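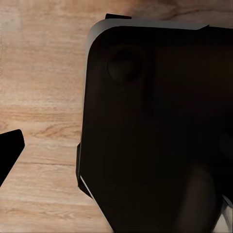
Figure 2. Light wooden surface, computer-rendered. Darker knot pattern at middle left, with straighter grain lower down.

3. Grain figure and the grading of interior boards

3.1 Terms

Grain figure in the present work means the visible pattern on a finished face, regardless of the growth feature that caused it. A knot pattern is any closed or nearly closed set of curved lines around which the neighboring grain bends. The zone of disturbed grain is often several times wider than the knot itself, and its outer limit is hard to fix. In Figure 2 the curved lines loop and bend at the middle left, while the grain lower on the same side runs in long thin horizontal lines. Graders who were asked to mark the limit of such a zone tended to agree on its upper and lower edges, where the lines straighten over a short distance. Agreement was poorer along the grain, where a deflected line may take a long way to return to its original course.

Three quantities were recorded for each face: the area of the knot core, the area of the disturbed zone, and the contrast between the darkest line in the zone and the mean tone of the face. Contrast was measured on the lightness scale only. Hue was recorded but is not used below, as the lamps at the two mills differed in color.

3.2 Material

Boards were drawn from normal production at the Garside and Zulthorpe mills in August. A total of 2,079 faces were scanned after planing and before any finish was applied. Of these, 211 were set aside for repeat grading and were returned to the line in random order, with no mark that would let a grader recognize them. The remaining faces were graded once each.

Grading followed the Novarano rules, which sort boards into four classes by appearance. The rules limit the core diameter of a sound knot and the number of knots per unit length. They give no limit for the disturbed zone. A board with one small knot and a wide band of swirling grain can therefore enter the top class, although buyers of tabletops and shelving often reject it. The older Torier rules did mention "wild grain" as a ground for lowering a board by one class, but left the term undefined.

3.3 Agreement among graders

Each mill supplied its own graders, for a total of 11. All had passed the same written test. On the repeat set, a grader's second class matched the first in most cases where the face was free of knots, and the few changes were between neighboring classes. Faces with a knot pattern were less stable. The largest share of changes came from faces with a small core and a wide disturbed zone, and the change could go in either direction.

Core area alone was a weak predictor of class. Adding the area of the disturbed zone improved the fit, and adding contrast improved it further. The effect of contrast was strongest on pale faces, where even thin brownish lines stand out from the ground tone. On darker faces a zone of the same size was often passed without a change of class. Graders seem to respond to how much the pattern shows, and the size of the defect named in the rules has less weight than the rules assume.

The position of the knot pattern on the face also mattered, though the rules are silent on it. A pattern near the end of a board was treated more leniently than one near the middle. Several graders stated that an end pattern could be trimmed. Trimming is allowed under the rules only before grading, so these boards should have been judged as they lay.

3.4 Zone limit by line angle

To obtain a repeatable limit, the local direction of the grain lines was computed from each scan and compared with the median direction of the face. Points that departed from the median by more than a fixed angle were assigned to the disturbed zone. The angle was chosen on a separate set of 92 faces so that the computed outline lay as close as possible to the outlines drawn by hand. These faces were not used again.

The method fails in two cases. Faces with very faint lines give noisy directions, and small patches are wrongly marked across the whole board. Faces cut at a slant to the stem show a slow drift of direction from one edge to the other, and the median is then a poor reference. For the second case a reference that varies linearly across the width was fitted in place of the median. For the first, patches below a minimum area were dropped. Both corrections were applied to all faces before the analysis in Section 4.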